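Sorting a Shared Kitchenette: Project Report

Introduction

Our project looked at how a small shared kitchenette can be set out so that people find things quickly and put them back in the same spot. The kitchenette we used belongs to the Bidside after-school room, which is fitted out for both snack making and pretend cooking. Real equipment and play equipment are stored together in one cupboard and share one table. Staff had told us that pack-up took too long and that the play food ended up in all sorts of places.

We wanted to answer two questions. Which items get left on the table, and does a labelled storage plan make pack-up shorter?

Background

We read the storage guide that Skudham Community Centre hands out to groups using its kitchens. It recommends keeping items near where they are used and leaving up to 50 per cent of any shelf empty. We found the second point hard to follow in a small cupboard, so we left it out of our plan.

The cupboard at Bidside has 2 shelves. Before the project both were used for everything, and the drawer underneath held tea towels and lids.

Method

We visited the room over one school term, beginning in March. On each visit we came in at the end of the session, before pack-up, and wrote down what was on the table. We then timed the pack-up from the first item lifted to the cupboard door being closed. The first 8 visits were done with the old arrangement and the rest with the new one.

Items were put into four groups: appliances, cookware, tableware and bottles, and play food. We did not move anything before writing it down.

The table has a white top and is used from all sides, so items end up facing in different directions. On one visit the cookware group was a mint-green colander and a small teal pot on its side. A ketchup bottle was lying on an oval plate, and we listed both under tableware and bottles. The toaster oven was the only appliance. The play food included a peeled banana, an orange slice and a strawberry in a small blue cup.
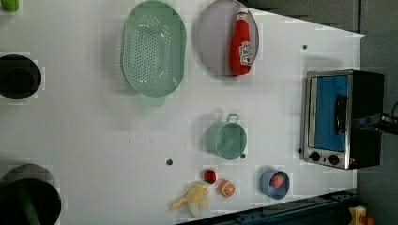 Results

The play food took the longest to deal with on nearly every visit. The pieces are small and get put into cups and pots during play, so they were often carried to the wrong shelf inside something else. Cookware was the next slowest group. The colander is the widest thing we had to store, and under the old arrangement other items were stacked in it.

With the new plan, the bottom shelf was for cookware, the top shelf was for tableware and bottles, and the play food went in a tub of its own in the drawer. The tea towels and lids moved to a hook and a rack on the door. The toaster oven stayed on the table. Average pack-up time fell by 100 seconds.

Labels with a drawing on them were followed more often than labels with words only. We replaced the word labels halfway through the second stage, which means the later visits are not a completely fair comparison with the earlier ones.

Problems

The tape on our first labels peeled off the shelf edges. We changed to Vovness card holders, which clip on. The number of children at the session also varied, and we did not record it every time. We should have.

Recommendations

Keep the play food tub in the drawer and check inside cups and pots before they go on the shelf. Store the colander flat with nothing in it. Leave bottles upright on the top shelf at the front. The Miyazaki room next door has the same cupboard, and the plan could be tried there next term with the number of children written down at each visit.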